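Plondeo Farm Labor Actions

A data card for a table of strikes, lockouts and contract disputes in farm equipment plants, grain handling, meatpacking and food processing. Version 3, released 2025-10-18.

Summary

Each row is one labor action at one work site. A strike called at four plants under the same contract gives four rows that share an action ID. The table holds more than 2000 rows. It is meant for people who study bargaining in the agricultural supply chain and need site-level records. It is a poor fit for estimates of lost output, which it does not contain.

Files

actions.csv: one row per action and site
sites.csv: one row per work site, with sector code and county
sources.csv: one row per source document, keyed to action ID
codes.txt: all code values and their meanings

Main fields in actions.csv

action_id: text, stable across versions
site_id: text, joins to sites.csv
kind: strike, lockout, sympathy, slowdown
start_day, end_day: year, month, day; end_day is blank if the action was open at the time of coding
unit_size: workers covered by the contract at that site, which is often larger than the number who walked out
issue_1 to issue_3: coded reasons, in the order the source lists them
vote_share: percent in favor of the action, if reported

How the rows were made

Source documents were union bulletins, company notices and local newspaper reports. Two coders read each document and filled in the fields on their own. Yoon-hee Cho settled cases where the two disagreed. The most common disagreement was over issue_1, where a source named pay and staffing together. The rule since version 2 is to take the one named first in the text, even if the headline says otherwise.

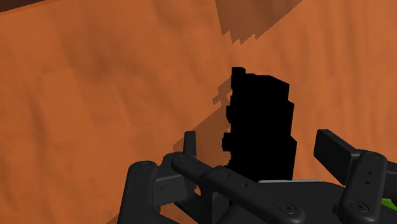 Unit size is missing for many grain elevator sites. The smallest units are rarely reported by site, and we did not split regional totals to fill the gap. Where a source gave a range, such as 100 to 200 workers, unit_size holds the lower value and size_flag is set to 1.

Actions shorter than one full shift are left out. Work sites with fewer than 70 covered workers are included only if a dated source names the site.

Changes from version 2

The Kallio packing sites were listed under two spellings and are now merged. Old site IDs are kept in the column old_site_id.
Slowdowns have their own code. They were filed under strike before.
Sector code 14 (feed mills) was split off from code 12 (grain storage).
A June batch of sources, coded by Tae-yang Kwon and Araba Baidoo, was added.

Known problems

End days are less reliable than start days. Some sources report the contract vote and others the first day back at work, and the field does not say which was used. Coverage of trucking and barge work is thin.

Contact

Send corrections to Yi-an Tak with the action ID and a copy of the source. Corrections without a source are logged but not applied.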